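Dish Room Attendant (two-arm workcell), Flullon staff cafeteria
Permanent part time, starting in May

The washing up at Flullon used to be done by people with wrinkled fingers and strong opinions about lasagne. We now have robot arms for some of it, and the opinions have moved on to software. We need one more person with opinions.

The arms came in through our supplier, Skonano, and they work on mugs and small items at the rack. They don't do trays, or anything with cheese on it. We go through up to 2,000 pieces a day, so there is plenty left for you.

What you'll do:
Load the cell, clear the rack and sort out whatever the grippers have dropped or declined to pick up
Write down each stoppage in plain words ("sulking" is no longer accepted as a fault category)
Hand wash pots and trays
Tell our process lead, Přemysl Koubek, when his new routine is slower than the old one. He has asked for this in writing

What has changed, so you hear it from us: there is less lifting and more watching. Two of the old crew moved to prep, one trained as a cell lead, and everyone kept their hours. Some people miss the radio, which was turned off so we could hear the alarms. Talks are ongoing.

You'll need steady hands, safe footwear and a fair bit of patience. No robotics experience needed — we'll give you 20 paid hours of training on the cell before you run a shift.
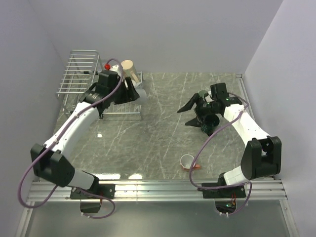
Hospitality & Kitchen Operations

Two arms on the front rail, a mug on the rack and a paper cup on its side: you'll look after a bench like this one. To apply, send a short note and your availability to Aarti Jaiswal, quoting job 108.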